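November 2022

I went to the open day at Vistness last week. It's a robotics lab on the edge of Stundomdale, and I'd been meaning to go since they moved there in May. Parking was easy. Sign-in took longer than it should have, as there was one tablet for the whole line.

They took us through in groups of seven. Ours was led by Slamet Lumenta, who started with the arms and went straight into how they're taught. Most of the day's work is people doing small jobs with their hands, over and over, and logging each one. The job list for this month had 76 entries. I had expected more code and fewer trays.

The talk lasted almost 4 hours if you count the coffee break, and I did skip the part about funding. The best section was on grip. Slamet explained how a job that looks simple on paper gets split into steps, and how the step where something thin touches something flat gives them the most trouble. Pens, sticks, paper. They redo those more than anything else.

After the break we were let onto the main floor, which has a gray floor so shiny the ceiling lights show in it. White arms are mounted on the benches, and people work at tables between them.
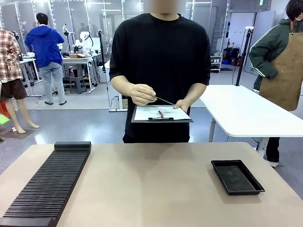 Oda Brekke wrote to me afterward that her group got 3 minutes with an arm under their own control, and that it was much slower to respond than she'd expected. We didn't get a turn, so I can't compare.

Next one is in May. Sign up early.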